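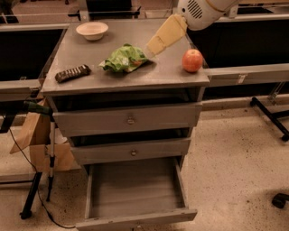
Teresa Sampaio wrote to say that a letter to the editor is the cheapest seat in politics, and that anyone who wants to know how Flenness came to dislike its own amalgamation should read those before reading a single press release. I've had that email pinned over the desk for most of the year and it seemed only fair to let her go first.

Kullo: letters on the Flenness and Jastatden council merger

Kullo is a collection of 3,776 letters to the editor, typed up from the back pages of the two local papers that served Flenness and Jastatden while the merger of their councils was being argued over. It covers the proposal, the inquiry, the vote that went the wrong way for whoever you happen to ask, and the long sulk afterwards. It's a plain text collection with a spreadsheet alongside, and you don't need to be any sort of programmer to use it.

I should say early on that I was a supporter of the merger (mildly, and less so by the end), and that Mesfin Derese, who did at least half the typing, was firmly against. We argued over plenty of the labels and stayed friends. Where we couldn't agree, both labels are in the file, which makes the spreadsheet a bit untidy but I think it's fairer to the people who wrote in.

What's in the folder

The letters folder has one text file per letter. The file name is the letter's number and nothing else. Early on we tried putting the topic in the name, and it got silly very quickly, what with letters that begin on rates, wander through the state of the saleyards road and finish up with a complaint about the cenotaph hedge.

letters.csv has one row per letter, with these columns: number, paper, month, town, headline, stance, stance_second, topic, reply_to, notes. Headlines are the papers' own. Letter writers rarely chose them and quite often wrote back the following week to object, so please don't read a headline as the writer's opinion.

topics.txt explains the topic words. Rates, roads, representation and identity turn up constantly. Representation means how many councillors a town would get and whether they'd ever be seen in it. Identity is our catch-all for the name, the colours, the signs on the highway and the football.

How the labels were made

Stance is for, against or unclear. The rule was to label the letter and never the person, because a good many regulars changed their minds, and one or two of them managed it inside a paragraph. If a letter supported a merger in principle but loathed the one on offer, it's marked against, with a note. Sarcasm was hard going. Rogelio Pascual read a batch of 50 without seeing our labels and disagreed with 3 of them, all of which were us taking a joke at face value, and all of which have been fixed. That's a small check, and I wouldn't lean on it too heavily if you're planning to publish something with a percentage in it.

The reply_to column is the part I'm fondest of. It gives the number of the letter being answered, where the writer made that plain. Follow a few of those threads and you'll find neighbours who'd plainly never have spoken about politics over the fence going at it for weeks, with real courtesy for the most part.

What's missing

Both papers cut letters for length, and we only have what was printed. The Jastatden paper stopped running merger letters for most of one February on the grounds that everyone was sick of them, and the silence in the data that month is the editor's doing. Older writers and ratepayers are heavily represented. Renters and the people out at Maglaya barely appear at all, although the merger probably changed more for Maglaya than for anybody, with the depot closing and the library van going to every second fortnight. Please don't use Kullo to say what "the district" thought. It can tell you what the letters page thought, and how the argument was put, and which phrases caught on.

Names and privacy

Writers signed their letters for print, but that was for a weekly that lined the chook shed a few days later, and a searchable file is a different kettle of fish. Surnames have been swapped for initials and street addresses taken out. Councillors and candidates keep their names where the letter is about their public role. If you find something you wrote and you'd like it gone, leave a comment and I'll remove it, no explanation needed.

Using it

Free for study, teaching, family history and general stickybeaking. If you write something up, a mention of Kullo would be lovely. I'd ask that you quote letters whole where you can, as a single sentence plucked from a cranky paragraph can make a thoughtful person sound like a ratbag. Spelling is as printed, including "amalgmation", which one paper ran for a good while.

Known problems: some apostrophes have come through as question marks, and a few letters printed in both papers appear under two numbers. The notes column says "twin" for those we've caught.

Last updated: August 31, 2018

Comments

Efren Catacutan
Found my late uncle's letter about the grader. Every word of it sounds like him. Thank you both. Could you add a word for machinery sharing? He's down under roads and that wasn't really his point.

Honeylyn Aquino
Using the reply threads with my senior politics class next term. They assumed people were ruder before the internet, or politer, depending on the kid. Is the February gap marked in the spreadsheet or do I need to tell them?

Mesfin Derese
Honeylyn, it's only in this readme for now, so best to tell them. Efren, yes, I'll have a go at that one. There's a fair few grader letters.

We use cookies to remember your preferences. By continuing to browse you agree to our use of cookies. Accept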